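Heike Kramer had the Olari on trial until the end of March, and she had promised Rainer Brinkmann a fair review for the Reinholz catalogue, which meant, she supposed, that she ought to stop talking to it.

"You're doing very well, dear," she told it anyway, and poured herself some tea.

It was a slow worker, slower than her late aunt, who used to wash up with the wireless on and one eye on the harbour at Flerkport. But it had a careful way of coming up to a mug, a sort of shyness, and Heike found she had let her tea go cold watching it. She had written 82 words of the review and crossed out most of them. Was it worth the money? Carola would say no — Carola said no to kettles.

At 5 she rang Rainer.

"Well?" he said. "Would you buy one?"

"I'd want it to do the saucers too," said Heike, and looked over at the table again, rather fondly.
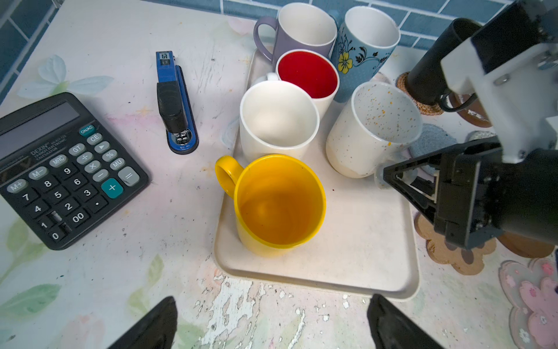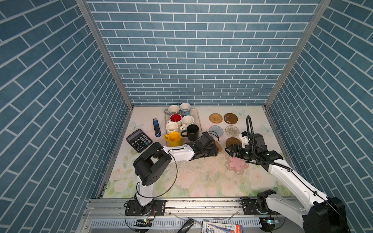 The Olari among the mugs and coasters.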